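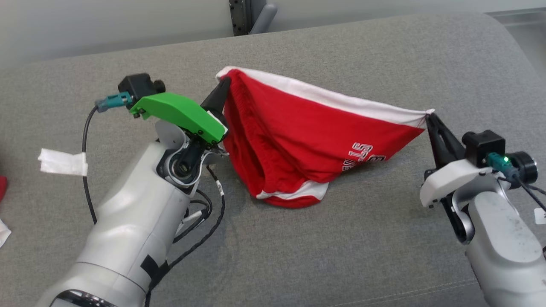 Reference > Household > Laundry > Garments > Athletic shorts

September 2021
By the Plorkodach Household Reference staff

Athletic shorts (care and folding)

Athletic shorts are short trousers worn for sports, exercise and casual use, normally held up by an elastic waistband and cut without a fly, belt loops or back pockets. This article covers their construction as it affects laundering, and the common methods of folding and storing them. For lined swim shorts, see Swimwear. For cycling shorts with a sewn-in pad, see Padded garments.

Construction

A typical pair is made from two or four main panels joined at the side seams, the inseams and the rise, the curved seam that runs from the front of the waistband through the crotch to the back. The rise is the reason the garment does not lie as a simple rectangle. When the shorts are laid front side up, the back panel carries more cloth than the front, and the surplus collects under the seat. It appears as a soft triangular bulge if one leg is folded over the other.

The waistband is usually the only elastic part. It may be a separate band in a contrasting color, often white on a red, blue or black body, or a casing formed by turning down the top of the panels. A drawcord, where fitted, exits through eyelets or buttonholes at the center front. Hems may be plain, taped or finished with a strip of trim matching the waistband.

Lettering and numbers are generally placed low on the front of one leg. They are applied by screen printing, by heat transfer or, less often, by embroidery. Outlined block letters, in which a second color borders the first, are common on school and club issue.

Fabric

Most athletic shorts are knitted or woven from polyester, sometimes with a small share of elastane. Mesh and smooth knits are slippery and drape heavily for their thickness. They seldom hold a crease, so a fold made in them has to be kept in place by the weight of the stack or by tucking. Cotton jersey and fleece hold a fold better but take longer to dry. Thin woven polyester falls between the two and shows wrinkles near the waistband, where the elastic gathers the cloth.

Washing and drying

The care label takes precedence over general practice. In the absence of a label, polyester shorts are washed in cool or warm water with the drawcord tied and the garment turned inside out. Turning protects printed letters from rubbing against zippers and buttons in the same load. Fabric softener is usually left out, as it can leave a coating that reduces the cloth's ability to move moisture.

High dryer heat shortens the life of elastic and can crack or lift transfer lettering. Line drying or a low setting is preferred. Shorts hung on a line are pegged at the waistband, with the legs down. Printed areas are never ironed directly.

Red garments are washed separately for the first 2 cycles. White trim on a red body is vulnerable to dye transfer if the garment is left wet in a heap.

Preparing to fold

The garment is turned right side out and shaken once. It is then held by the two ends of the waistband and pulled until the band is straight. The legs hang freely and most twists fall out without further handling. If the lower part is allowed to rest on a couch seat, bench or bed, the hems tend to turn under and should be drawn out by hand before the first fold.

The band should be straight but not fully stretched. Elastic released after a hard pull springs back and gathers the panels beneath it.

A flat, slightly textured surface gives the best result. Woven upholstery grips slick polyester more than a varnished tabletop does. Very soft cushions are less suitable, as the cloth sinks and the edges cannot be lined up.

Folding methods

Half fold. One leg is laid over the other along the center line, with the side seams together. The seat bulge is folded inward to square the shape. The waistband is then brought down to the hems. This suits shelf storage.

Third fold. After the legs are laid together, the hems are brought up one third of the length and the waistband is folded down over them. The resulting packet is narrower and stands on edge in a shallow drawer.

Pocket fold. The packet is made as for the third fold, but the hem end is tucked into the open waistband. It resists coming undone and is used for slick fabrics and for travel.

Roll. The legs are laid together and the garment is rolled from the hems toward the waistband. Rolling avoids hard creases across lettering. The roll loosens in storage unless it is packed closely with others.

Storage

Folded shorts are stacked with the rounded fold toward the front, so that single items can be removed. Slick fabrics slide in tall stacks and are better stored upright. Garments with transfer lettering are kept away from radiators and hot pipes, and the printed faces of two pairs should not be pressed together for long periods.

See also

Drawcords; Elastic, replacement of; Folding surfaces; Transfer lettering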